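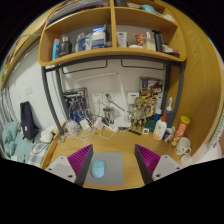

Week 6 is about what the policy gets to see, and what we make it do with that. In Week 5 we taught an arm by dragging it around by the wrist, a method with many virtues if you own the arm, the room and a chiropractor. This week the arm stays home. A person carries the gripper, a camera rides on it, and the recording is supposed to stand in for what a robot would have seen and done. The task for these notes is a humble one: get a computer mouse off its pad and set it down on bare desk. The two magenta fingers sit at the bottom of the view with the little blue mouse on the gray pad between them, and everything else, from the mug to the snack can to the Groot-style figurine, is material the policy must learn to ignore. Keep that shelf of bottles in mind too. We will need it in section 3.

Week 6 handout: Learning from hand-held demonstrations
Read before lab. Bring your Week 5 notes, including the parts you crossed out.

1. What is in a demonstration

One demonstration is a stream of camera images plus, for each image, a pose of the gripper and an opening width. The images come free. The pose has to be worked out afterward from how the view moves, and the width is read from how far apart the fingers appear. No joint angles are recorded, for the simple reason that a human shoulder does not report any.

It follows that your policy can only be asked for things the data contains. It can say where the gripper should go and how wide it should be. It cannot say how an elbow ought to bend to get there. That job belongs to the inverse kinematics on the day, and if the pose is out of reach the inverse kinematics will let you know in its usual manner, by stopping.

The data set used for the worked results has 361 demonstrations of the mouse task. We train on 300 and keep the rest for checking. Before anyone asks, yes, the split is by whole demonstration. Splitting by single image puts near-copies on both sides, and you will get a lovely validation curve that means nothing. Someone hands one in every May.

2. Which actions to predict

You have three choices, and the first two are on the exam mainly so you can say what is wrong with them.

Absolute poses. Every target is given in a fixed world frame. This works until somebody moves the desk, or until you notice that the pose tracker picks a fresh origin each time it starts. Two demonstrations of the same motion then disagree completely about where it happened.

Step-by-step deltas. Each action is a small move from the last one. There is no world frame to worry about, but errors pile up. A small lean to the left, repeated at every step, becomes a large lean to the left.

Relative chunks. The policy looks at the current image and predicts a short run of future poses, all measured from where the gripper is now. The robot carries out the first part of the run, looks again, and predicts a new one. No shared origin is needed, and small errors get thrown away at each fresh look.

We use relative chunks for the rest of the course. If you feel strongly about absolute poses, my office hours are posted on the door and are very short. 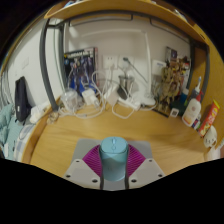 A word on chunk length, where most of the lab time disappears. Short chunks react quickly but tend to dither: the policy changes its mind at each look, and the gripper shivers over the target like a shopper at a cheese counter. Long chunks are smooth and sure of themselves, right up to the moment the object is somewhere else. Start with the value in the lab sheet. Change it once, by a lot, and see which kind of bad you get. Changing it six times by a little teaches you only how long training takes.

The grasp needs extra care. As the fingers close, the target itself fills the middle of the view and hides the surface under it. The width signal now carries a good share of the news. With soft fingers, the measured width at contact depends on how hard the person squeezed, and people squeeze differently before and after lunch. Clip the width at the low end, and write down where you clipped it.

3. What the camera brings along

The lens is very wide. Straight desk edges come out curved, and so do shelves, posts and side panels. Students always want to flatten the image first. You may try it. Flattening stretches the outer part of the view and squeezes the middle, and the middle is where the fingers are. We feed the network the round image as it comes.

Width is a mixed blessing. A view that takes in the shelf, the wall sockets and part of the bedding gives the pose tracker plenty of fixed texture to hold on to, and the tracker loves a messy desk. The policy is less well served. Given a fixed background, it may learn that the gripper should go down a certain distance from a certain row of bottles and never look at the mouse at all. On held-out demonstrations from the same desk this scores beautifully.

Three tests for it, all cheap:

Move the object and leave the background alone. If the predicted path does not change, you have your answer.

Swap the background and leave the object alone. If the predicted path does change, same answer, from the other side.

Cover the object with a patch of desk-colored pixels. A policy that still reaches with confidence for a mouse that is no longer there has been reading the shelf.

Amr Tawfik's group at Drirkside ran the third test on Kaimal, our baseline policy, and got a firm, well-centered grasp of nothing. The write-up is in the Week 6 folder. It is a good paper and I did not enjoy it.

4. Timing

A person holding the gripper acts and sees with no delay worth modeling. A robot has camera delay, network delay, inference delay and then the arm's own delay, and these add up. If you ignore them, the robot carries out the first action of each chunk late, after the moment it was meant for has gone by. The cure is to measure the total delay and drop the actions at the front of the chunk that are already stale.

Measure it. Do not take it from the data sheet. In lab, each attempt is allowed up to 700 control steps, which sounds generous until you watch a robot spend most of them correcting for its own lateness. 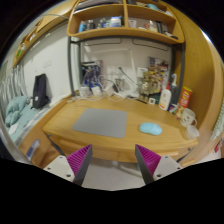 Mohcine Soliman
Lecturer, Robot Learning, Likildale Institute
Notes for Week 6, revised after the lab section complained

5. Scoring an attempt

"Mouse off the pad" sounds like a clear success rule. It was clear for one afternoon. Then we had mice half on the pad, mice upside down, and one attempt in which the pad was carried off and the mouse was left where it stood, a result that met the rule to the letter. The rule for lab is now the following. The mouse rests on the desk surface, no part of it touches the pad, there is bare wood between the two, and the gripper has let go. The pad must still be on the desk. Write the rule at the top of your results table before you run anything.

Also fix the starting positions ahead of time. Put tape on a printed sheet, number the spots, and run both policies from the same spots. If you place the mouse by feel, you will place it kindly for the method you wrote yourself.

Report failures by type: missed reach, slip, bad release, timeout. A single success rate hides all of this. Two policies with equal scores can fail in completely different ways, and only one of them can be fixed by Friday's usual remedy of more data.

6. For lab

Train the relative-chunk policy on the 300 demonstrations, then again on half of them, chosen at random. Plot both.

Run the three tests from section 3 on your better policy. Include the plots even if they are embarrassing, and especially in that case.

Measure total delay on the Skinura arm. Report how many actions you drop per chunk and what happens if you drop none. Stand behind the line for that last part.

One paragraph: name something in the background of this data set that your policy could be using as a shortcut, and say how you would collect new demonstrations to stop it. "Tidy the desk" has been submitted before and earned half credit.

Reading for Week 7 is the chapter on multimodal actions. Skip the proof in the middle, which has a sign error that the author and I are still discussing.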